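Surkero planning stack: questions we keep getting

Maintained by Mirela Cavalcanti. Last touched in May. If your question is missing, ask in the Surkero channel and expect a slow answer.

Does the planner work out of the box?

For tabletop picking, mostly. For anything with a long object in the hand, no. The default collision model treats whatever is grasped as a small box at the fingertips, and you have to switch on attached geometry yourself. The old README said otherwise and it was wrong.

What does the 1,063 in the release notes refer to?

Simulated episodes in the regression suite. It sounds like a lot. Many of them are the same layout with a different seed, and I would not use the total as evidence of anything. Ask which layouts fail and how often. The per-layout table is in the results folder, and few people open it.

Why are the kitchen layouts in simulation at all?

Cost, and the fact that a simulator hands you object poses for free. That second part is also the problem. A planner fed perfect poses looks smarter than it is. We added a noise option to Stasimach, our pose estimator wrapper, and you should run with it on. With it off you are testing arithmetic.

Can I trust the wrist view for perception?

With care. Once a tool is in the fingers it blocks a good part of what you wanted to look at, and the detector does not know which pixels belong to the load. Mask the gripper and the held object before you run detection. The mask generator reads the same attached geometry as the planner, so if you skipped that step you get to be wrong twice. 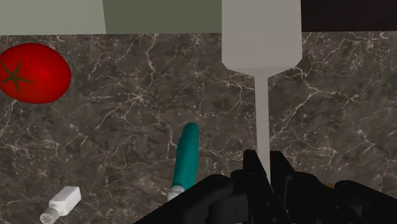
Kitchen layout, simulated: spatula held upright in the gripper, with a tomato and a tipped salt shaker on the counter.

Marble textures are a separate complaint. Gladys Makokha has argued for a while that busy countertops give the segmentation model false edges. I think she is probably right, but we only have a comparison on one checkpoint and that is thin. Try a plain counter and a veined one before you blame your own code.

Is the learned policy better than the classical planner?

Depends who wrote the slide. The policy is smoother and it recovers from small slips. It also has no idea when it is lost. Pimentel, the supervisor process, will stop it after 300 steps without progress, where "progress" is a distance threshold somebody picked on a Saturday and we have kept ever since. Change it if your task has pauses in it.

What control rate should I use?

The policy outputs at 25 Hz and the low-level controller runs at 500 Hz, with interpolation between. Raising the policy rate has been requested several times. I have yet to see a plot showing it helps.

Will results carry over to a real arm?

Some will. Grasp selection has held up fairly well for us, contact behavior much less. Friction in the simulator is a number in a config file - please don't publish a conclusion that rests on it.

Where did Skilotau go?

Merged into the main repo. The command still works but prints a warning, and the replay viewer now opens logs from both. Logs without a version field have to be converted first, see tools/convert.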